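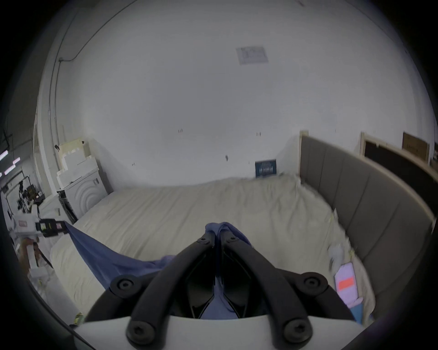

About Evstead

Evstead teaches people to make a bed. We are aware of how that sounds. So was the bank.

The school opened with one room, one large bed and a stack of sheets from a hotel that was closing. Efthymia Katsaros had spent 25 years in hotel housekeeping, the last nine of them training new staff, and she had grown tired of explaining corners in a corridor with a cart in the way. She wanted a room where a person could get a sheet wrong slowly. Amirul Chin, who had been her worst trainee and later her deputy, came along to do the paperwork and stayed to teach folding.

Most of our students work, or hope to work, in hotels, guest houses and care homes. The rest are members of the public who have reached a certain age and would like to stop rolling the fitted sheet into a ball and hiding it behind the towels. We take both, in the same class, and they are usually about as bad as each other on the first morning.

What we teach

The Foundation Day covers the bottom sheet, the top sheet, corners and pillows. You'll spend longer on the bottom sheet than you think is reasonable. A wrinkle left there comes up through everything you put on top of it, and Efthymia can find one through a comforter with the flat of her hand.

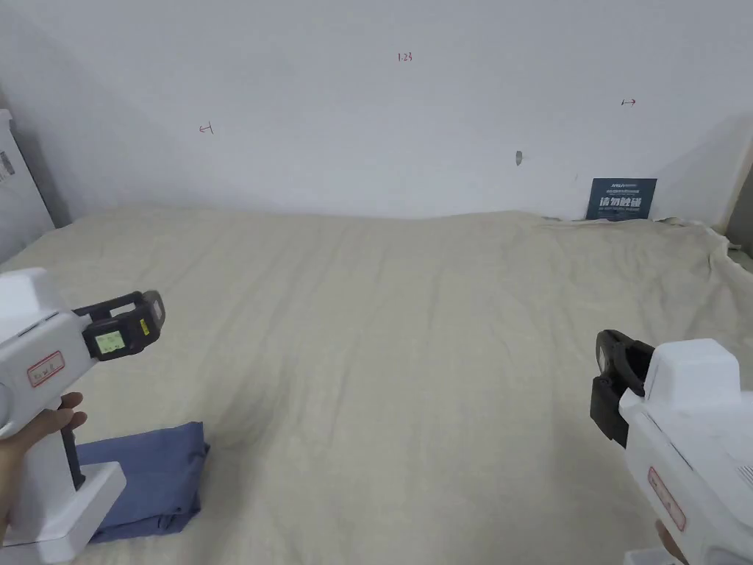 The bed is wide on purpose. On a narrow one you can cheat by leaning across, and people do. On ours you have to walk, pull, walk back and find out what your pulling did to the other side. The edge along the wall is where reputations go to die: everything you smoothed out at the front has to end up somewhere, and it likes it back there.

The Folding Day is Amirul's. It deals with flat sheets, fitted sheets, blankets and the large awkward cloths that are none of these. He'll ask you to fold the same piece 34 times. There is a break for lunch.

Achterberg and Jarner, the two courses for working housekeepers, are named after the streets where we rented our first and second rooms. Achterberg is for speed, Jarner is for inspection. People who enjoy one tend to loathe the other.

How we work

Classes are small and nobody watches from a chair. We use plain sheets in pale colors, which show every crease and have ended several friendships. We don't iron anything beforehand. A sheet in real life comes to you wrinkled, and you may as well meet it that way.

We have no certificates with gold edges. You get a letter saying what you can do, signed by whoever taught you. Brastura, the laundry two doors down, has hired from us on the strength of it, and they complain to us directly when they feel we've been generous.

More than 1,000 people have been through the school so far. Some of them still write in to argue about which way the pillowcase opening should face. (Away from the door. We won't be taking further letters.)

Visiting

The school is open every weekday, and on Friday afternoons you can drop in and try a corner without booking. The Foundation Day costs $70, with lunch. Wear flat shoes, take off your rings and leave your own sheets at home – we've seen enough of those.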